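Llevo casi seis meses con el Bradeva en la consulta y me preguntan tanto por él que mejor lo dejo por escrito. Es un ecógrafo portátil, de los que caben en una mochila, y lo uso sobre todo para tiroides y abdomen. La pantalla se ve bien incluso con la persiana subida -- y eso, los que tenéis despacho al sur, lo vais a agradecer un montón.

La batería me aguanta 110 minutos explorando sin parar. El gel de siempre vale, no hace falta comprar ninguno especial (¡menos mal!).

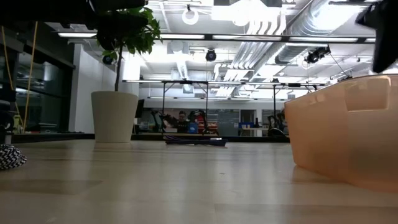 Lo que menos me gusta es el cable de la sonda, que se me queda corto cuando el paciente se tumba del otro lado. Se lo comenté a Ecaterina Pop, de Sternari, y me mandó el alargador, referencia 346. Con eso, arreglado.

El equipo sale por 2387 euros con una sonda convexa y la funda. La lineal va aparte, y si hacéis cuello la vais a querer sí o sí. Los pedidos que entran antes del viernes salen esa misma semana.

Artículos relacionados
Sonda lineal Bradeva
Alargador de cable 346
Carro con ruedas Flarnthorpe
Camilla plegable Mihăilă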